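Home | About the Center | Programs | News and Features | Staff Profiles | Contact

The Wood in the Workshop: A Conversation with Tahira Warraich

Tahira Warraich has been responsible for surfaces and furnishings at the Tolano Center for Applied Craft for most of her working life. Her office is on the ground floor beside the joinery shop, and it contains one desk, two chairs and a great many offcuts with labels tied to them. She agreed to speak with us on a Thursday morning before the shop opened to students, on the condition that the conversation be about wood.

The subject was easily kept to. Over the past year Ms. Warraich has overseen the replacement of work surfaces throughout the east wing, where laminated tops had been in use since the building was opened. The new tops are wood, with a pronounced grain and a glossy finish, and they have drawn more comment from visitors than any other change in the wing.

"I was asked for something hard-wearing and easy to clean," she said. "Those were the written requirements. I added one of my own, that it should be worth looking at. People spend the whole day with their eyes on these tops."

The selection took several months. Ms. Warraich and her colleague Shoaib Farooqui visited the Rana yard, where they looked through 264 boards and set aside 93 for a second viewing. Mr. Farooqui kept the notes. He recalled that the two of them disagreed on almost every piece with a knot in it.

"My training was in cabinet work, and in cabinet work you cut around a knot," Mr. Farooqui said. "Tahira wanted them left in. I wrote 'no' beside a number of boards that she had already chalked."
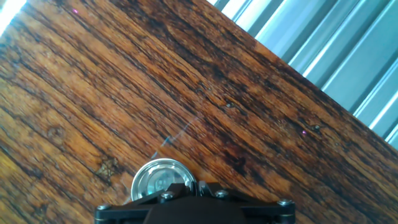

Ms. Warraich does not regard the question as one of taste alone. A sound knot, she explained, is as firm as the wood around it, and a knot that moves under the thumb should be rejected whatever it looks like. She tests each one by pressing it and then by tapping it with the handle of a screwdriver. Where the fibers have lifted, the place is filled and sealed before the finish goes on.

"The students ask me whether a mark is damage," she said. "Sometimes it is. More often the tree did it. I would like them to be able to tell the difference by the time they leave us, and for that they need to have it under their hands."

She was equally direct on the matter of color. The tops run from a light golden brown to nearly black, often on the same piece, and an early proposal would have stained them to a uniform shade. She declined it. The stain would have hidden the light parts without doing anything for the dark ones, in her view, and every later repair would have had to be matched to it.

The finishing was carried out in December by Lilla Juhász, who teaches the evening course in surface treatment. Ms. Juhász applied the finish in thin coats and sanded between them by hand. She described the weeks of work as slow and for the most part pleasant, apart from the heating, which failed twice.

"A gloss finish shows everything," Ms. Juhász said. "It shows the grain, and it shows the lamp over your head, and it shows where you were careless. I had asked for satin. I lost that argument, and I will admit that in the afternoon light the gloss is very handsome."

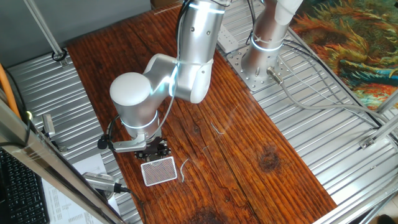
On the combination of wood and metal, opinion within the Center remains divided. Ribbed aluminum was already in use in the wing, and Ms. Warraich chose to keep it. She likes the cool gray next to the red of the wood, and she finds the straight ridges restful beside a grain that wanders. Marcela Holub, who manages the building's supplies, has reservations of a practical nature.

"The grooves collect things," Ms. Holub said. "Sawdust, thread, the ends of cable ties. A flat surface you wipe with a cloth. For the grooves you need a brush, and then you need to find out who has borrowed the brush."

Ms. Holub has since ordered 100 narrow brushes from Clilomeck, the Center's regular supplier, and has asked that one be kept at each end of every room. The cleaning instructions have been rewritten as well. The wood is to be dusted first with a dry cloth, along the grain, and then wiped with a cloth that has been wrung out well. Sprays containing ammonia are not permitted in the wing.

Asked about wear, Ms. Warraich took down one of the labeled offcuts and turned it toward the window. It had been left on a bench for a season as a trial, and carried a number of scratches. She pointed out that those running with the grain had almost vanished, while those crossing it could be found at once.
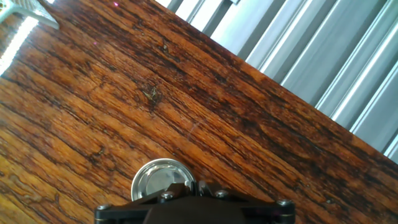 "I don't want anyone to be afraid of them," she said. "A work surface that people are afraid of ends up under a sheet of cardboard, and then we might as well have bought the cardboard." She asks only that deep gouges be reported, so that they can be sealed, and that hot or dripping containers be set on a mat.

The budget for upkeep is modest. An annual sum of $1,000 has been set aside for abrasives, finish and filler, and Ms. Juhász expects to recoat the most heavily used pieces each summer with the help of her evening students. Esmaeil Naseri, who heads the programs office, has asked for a written record of each repair. He hopes that it will serve as teaching material in the conservation course.

"We have always taught finishing on sample boards," Mr. Naseri said. "They are small, they are new, and at the end of term they go in a drawer. A top that has been worked on for five years has far more to say to a student." 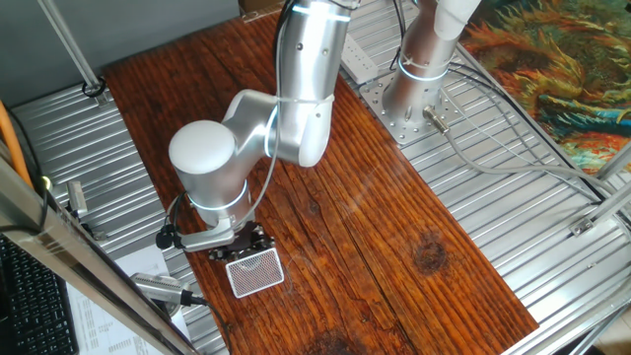 Mr. Naseri also confirmed that the west wing will be considered next, subject to funding. The tops there are older, and several have been repaired more than once with materials that were not recorded. Ms. Warraich has begun a survey of them and expects to keep those that can be planed flat.

She was less willing to be drawn on which of the new pieces she prefers. After some hesitation she named a board that Mr. Farooqui had marked with a "no" at the yard, on account of a large dark knot near one side. He has since told her that he would mark it the same way again. The two of them intend to return to Rana in the spring, and Mr. Farooqui will again be keeping the notes.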